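MADANO — The phone call came at 6:40 in the morning, and Anselmo Lorente let it ring twice because he thought it was the school bus company again. It was the transplant coordinator. After 141 days on the waiting list, his 11-year-old daughter had a kidney.

By noon the whole town knew. By dinnertime there were handmade signs in the windows of the bakery, the tire shop and both barbershops, and someone had tied green ribbons, the color for organ donation, to every lamppost between the post office and the river.

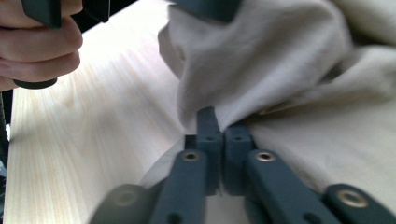 Razia Bukhari
Health and Community Reporter

The transplant took place in June, and the girl, whose parents have asked us not to print her first name, is home and doing wonderfully. She is eating pancakes! For a kid who spent most of fifth grade on a strict kidney diet, with three evenings a week on a dialysis chair, that is a very big deal.

"She had syrup on her elbows," Lorente said. "I didn't wipe it off for a good ten minutes. I just sat there looking at it."

Her kidneys began to fail two years ago because of a condition she was born with. Neither parent was a match. An aunt was tested and ruled out over her blood pressure, and a cousin in Skunetti got all the way to the final round of tests before doctors found a problem of his own, one he is now being treated for. (He calls it the luckiest rejection of his life.)

So the family waited, and while they waited, Madano went to work.

The clinic that handles transplants for this part of the state is a four-hour drive away, and families have to stay close by for weeks after the operation. Insurance covered the surgery. It did not cover the apartment, the gas, the parking, or the pay Lorente and his wife would lose by being away from their jobs. The family hoped to raise $2000 to get them through the first two weeks, and they were embarrassed to ask for even that.

The first $1000 came in before the weekend was out, much of it in fives and tens. The Du Plessis family, who run the garden center on the county road, gave a whole day's takings. The high school band played in the supermarket parking lot and passed around a tuba case. A second-grade class sent a jar of coins with a note asking whether kidneys come in sizes.

They do, in a way, and the answer is one of the neat things about this kind of surgery. A child can often receive an adult kidney, which is placed lower down in the front of the belly, where there is more room for it. The child's own kidneys are usually left where they are.

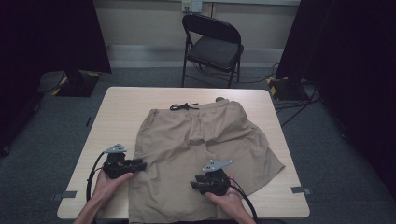 The part of this story that has traveled farthest, though, is the sign-up drive. Lorente's wife had the idea of setting up a table at the Rerketti Street fair where people could register as organ donors on the spot, no matter what happened with her own daughter. She figured on a few dozen names. The table was so busy that a second one had to be borrowed from the pie stand, and the drive went on at the library and the fire hall well into the next month. When the last forms were entered, 1349 people had signed up — in a town where the phone book still fits in a coat pocket.

"I wanted to do something with my hands besides wring them," she said. "And people kept coming up and telling me about a brother, or a neighbor, or a baby. Everybody had somebody."

The family knows very little about the donor. Names are kept private, and letters between families go through the transplant center, which passes them along only if both sides agree. Lorente has written one. It took him nine tries and it is a page and a half long, and he doesn't want to say what is in it.

"That's for them," he said. "If they ever want it."

There is plenty still ahead. His daughter will take medicine every day to keep her body from rejecting the new kidney, and she goes in for blood work twice a week, a schedule that should ease up if her numbers stay steady. She has to be careful around anyone with a cold. Swimming is off the list for now, and she has made her feelings on that subject very clear.

School is on the list, however, and so is the band, where she plans to take up the trombone. Her doctors have no objection. Her older brother, who has the bedroom next door, asked them to check again.

Donor registration forms are available at the library's front desk during regular hours, and the fire hall will have them at its pancake breakfast next month. The Lorentes will be there, at the table closest to the griddle.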